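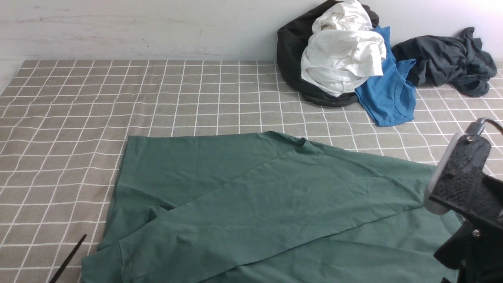 A green top, partly folded, on the checked cover in the folding room at Pornedcombe.

I had been meaning to get down to the open day at the Solanki laundry for years, and every January something came up, usually a cold. This time Duygu Soylu offered me the spare seat in her car and I ran out of excuses, so off we went with a flask and a bag of cheese rolls, and got thoroughly lost on the lanes behind Pornedcombe before we found the sign.

The place is bigger than it looks from the road. You come in through what used to be the dairy and they give you a sticker with your name on it (mine said Brenda, which is near enough) and a cup of tea, and then you are more or less free to wander as long as you keep out of the wash hall when the red lamp is lit. We had arrived a little before ten and most of the morning visitors were already in there, so we did it all back to front and began with the folding, which suited me very well. Folding was what I had come for!

It is done in a plain little side room with pale walls that have picked up their share of smudges over the years, and I rather liked that it hadn't been painted up for company. The surface they work on is covered with a grey-beige cloth printed with a grid of white lines, the sort of thing you might put on a spare bed, and I was so taken with it that I asked where it came from. Wenjie Tan, who was looking after us, told me they had tried plain sheets and padded boards and all sorts before that, and that people simply fold straighter with a line to look at. You put the side of the shirt along one of the white lines and you can see straight away if it is wandering. I have been folding laundry on a flowery duvet for most of my adult life and this had never crossed my mind.

There was a lovely dusty green top laid out on it, sage I suppose you would call it, and a loose heap of other clothes pushed up against the wall behind. Wenjie talked us through his method, and I wrote it down on the back of the parking slip, so I hope I have it right. Smooth the body out with the flat of the hand, working from the middle. Bring one side over, then lay the sleeve back on itself so that it doesn't stick out past the fold. Do the other side to match. Hem up to just short of the neck, then in half again. He uses the shoulder seam as his marker and won't look at the label, which he says is sewn in crooked more often than you would think.

Then we all had a go. Duygu's was very neat and she was unbearable about it until lunch. Mine had a bulge at one side where I had let the sleeve bunch up, and Wenjie very kindly shook it out and let me do it over. The second one was better. He said thick cotton forgives a lot and thin jersey forgives nothing, and that if a top keeps creeping you should stop fiddling and start again from flat. I have tried this at home since and it does save time, although it takes some will power.

After that we caught up with the others in the wash hall, where Nazareno Dal Bello was showing off the big Nilero washer. It takes 36 kilos at a go and makes a noise like a ferry. He had the door open and let the children shout into the drum. The towels go through at 90 degrees and the everyday clothes at a good deal less, and on a full day they will send out 400 bags, which seemed a tremendous number to me, though he said the week after the bank holiday was worse. The old Grokham press in the corner is only brought out for tablecloths now. I could have stood and watched that for an hour.

Lunch was soup in the sorting shed, leek and potato, with very good bread. We shared a bench with Sihan Cao and Yulan Ren, who had come over on the bus and were keen to know if there was a trick to fitted sheets. There was a sheet demonstration at 2 o'clock, so we all trooped back together, and I am sorry to say that I followed it perfectly while it was going on and had lost it completely by the car park. Yulan took notes and has promised to post me a copy.

If you are thinking of going, the parking is up on the grass and gets soft, so take proper shoes. Tea is free, soup is by donation, and the loos are across the yard behind the boiler house. They sell lengths of the checked cloth at the door and I bought one for the spare bed. Duygu bought two.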